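Notebook: Workshop and Lab / Visits and demos

July, open day, written up the same evening

The doors opened at 10 and the first people were in the corridor before that. We ran the two-arm booth the whole day, with one long break at noon to let the shoulders cool and to eat. The door sheet came to almost 230 by the end. That's more than the room is good for, and next year we should let people in by group.

Setup first, as it stood at 9:30.

Both arms homed and checked. Left arm had the play in the wrist that I wrote up last month. I tightened the clamp and it held through the morning, then I checked it again at noon and gave it another quarter turn. Right arm fine. Both wrist cameras up. The left one dropped once at startup and came back after a replug. I still think it's the connector and I want to swap the cable before we do anything long with it.

Power came from the Voltik supply, the new one. The old one was under the bench as a spare and wasn't needed. The fan on the Voltik is loud enough that people at the back asked what the noise was. For a public day I would move it to the other side of the partition and run a longer lead.

Teleoperation was from the leader pair on the side table, about where the coat rack normally is. We taped a line on the room floor 800 mm out from the front rail and asked visitors to stay behind it when the arms were live. That worked with adults. With children it worked if somebody was standing on the line, so from 11 on somebody was standing on the line.

We had three things planned for the program:

1. Pick up a soft object and put it down somewhere else, operator driving.
2. Two-handed task, operator driving. Fold or straighten a piece of fabric.
3. The same fabric pick with the trained policy running and the operator's hands off.

Number 1 went on all day and was what most people saw. The white teddy bear is a good object for it. It's big, it forgives a bad approach, and the fur hides where the fingers close so people lean in to look. The drawback is that the fur also hides it from the operator. If you come in from directly above you can't tell whether you have body or only fur, and twice in the first hour I lifted a pinch of fur and the bear stayed where it was. Coming in from the side at the arm or leg is better.

I had asked for a clear floor with one object at a time. By mid-morning that had gone out the window, because visitors wanted to pick what we tried next and things stayed in the booth between turns. I stopped fighting it. A mixed floor made a better demonstration anyway and gave us some useful trouble with reach.
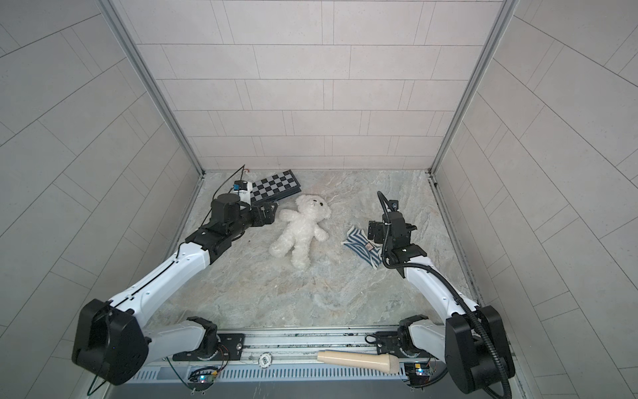 Reach is the first real note from the day. With both arms working near the middle the elbows are comfortable, but the moment you want the back of the booth with one arm, the other has to fold back toward its own shoulder or you get link against link. The software stop catches it. The stop also drops both arms out of follow mode, and then the operator has to re-align the leaders before going on, with people watching. I timed nothing, but it felt long every time. Suggest we split the stop so that only the arm that tripped goes out of follow.

Second note, the floor. The marbled pattern looks good to visitors and several people said so. It's harder on the cameras than the plain mat was. Pale objects on pale marbling gave the policy trouble in testing the evening before, and I'd like a proper comparison with the mat before we decide which floor stays in the booth. The tiles on the walls don't seem to matter one way or the other.

Third, the chessboard. A school group asked if the arms could play. They can't, not with what we have running, and I said so. We did push the folded board around and tried lifting it by one edge. The edge is too smooth for the fingertips we have on now. A visitor from Seppälä, which makes packaging equipment, asked what the tips are made of and suggested we try a softer compound with a ridge across it. He left a card and said he would post some samples. It's pinned to the board by the door.

Number 2, the two-handed task, I'd call half a success. Straightening fabric with two grippers is slow but it reads well to people watching. You take a corner with each side, lift, pull apart slowly, lower. With flat cotton this went well from the start. With anything knitted it's a different job. The knit stretches before it moves, so the operator pulls and sees nothing, pulls more, and then the whole thing jumps. Visitors who tried the leaders themselves all did the same thing. One woman who knits got it sooner than anyone. She pulled a little, waited, pulled a little, and never let the fabric load up. I asked her to come back when we collect the next batch and she took the phone number.

Number 3 was on the program for three o'clock and we started on time. The room was full. I gave a short talk first, maybe too short, on what the policy sees and what it was trained on. I told them it might fail. Then I took my hands off the leaders and put them in my pockets so that everybody could see.

First attempt, cotton square, went in and lifted clean. Applause. Second attempt, same square crumpled differently, closed beside it and lifted nothing. It went back and tried again without being told, which people liked more than the clean one. Third attempt was on knitted fabric, and that was what I had been nervous about. We had very little of that kind in the training set. The approach was good. It closed on the edge, raised the fabric a few centimeters, and lost it. I let it run two more tries with much the same result and then stopped it and took questions.

I looked at the wrist view during those tries on the side monitor. At close range the fabric fills most of the view, there's no floor edge or wall to judge from, and whatever depth you think you have is coming from the folds. I wouldn't like to drive from that view alone. The overview camera has to carry more of the load in the last part of the approach, or we need to train with more close views of loose, bunched material. Knits with a pattern may be easier than plain ones. The stripes bend with the folds and I could follow the shape by eye. Whether the policy gets anything out of that I don't know.

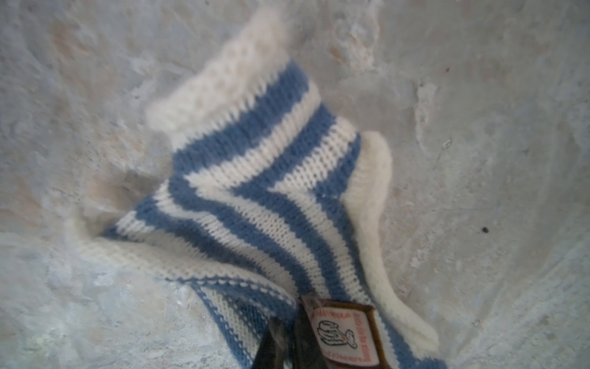
Onni Pesonen disagrees with me on the cause and asked for it to go in the book. His view is that the camera has nothing to do with the dropped picks and that the fingers are closing too hard. A knit under a hard pinch slides out between the tips like a wet seed, he says, and if we cut the closing force and let the fingers wait before lifting, most of those drops would go away with the same policy and the same cameras. He also pointed out that the woman who did well on the leaders was doing exactly that with her hands.

He may be right. It's an easy thing to test. Lower the force limit, add a short hold, run the same knit from the same start, then do it again with the present settings. I said I'd do it this week. If he's right we have been blaming the wrong end of the arm since spring.

Questions from visitors, the ones I want to remember:

Can it feel? No. It knows motor current and we get a rough idea of force from that. I should have a better answer ready, maybe with a plot on the monitor that moves when somebody squeezes the gripper.

How long does it take to teach it something? I said it depends on the task and gave the cotton square as a case. People wanted a number in days and I think we could give one next time if we kept better records.

What happens if you pull the plug? The arms sag. We showed it, holding them up by hand as the power went off. Brakes on the shoulder joints came up again in the talk afterward. Starel has a unit that might fit in the housing but I haven't seen a drawing.

Is it dangerous for a child to stand there? See the tape line above.

Two people from Namidska stayed after closing and we ran the booth for them again without the crowd. They sort returned clothing and were mostly interested in the soft goods. They didn't mind the drops at all. They minded the speed. I told them the demo speed was turned down for the public and ran one cotton pick at the normal setting, which got a nod and nothing more. They want a list of what fabrics we've tried. I don't have such a list and I need to make one.

To do:

- Left wrist camera cable, replace.
- Force limit and hold test on knits, both settings, write down every try.
- Fabric list for Namidska.
- Split the software stop per arm, or at least find out why it was done for both.
- Mat against marbled floor, same objects, same lamp.
- Brush the bear. There's fur in the fingertips of both grippers and I picked some out of the linkage on the right one at shutdown.
- Drawing from Starel.

Shut down at 6. Both arms parked, supply off at the wall, leaders under the cloth. Key is in the drawer.

Recent entries
Left wrist play, clamp and shim
Leader arms: re-greasing the base joint
Follow mode dropouts, what the log shows
Fingertip pads, first set of four compounds
Moving the overview camera

Filed under: demos, two-arm booth, soft objects

Contact the workshop | Copyright the authors of the entries | Back to top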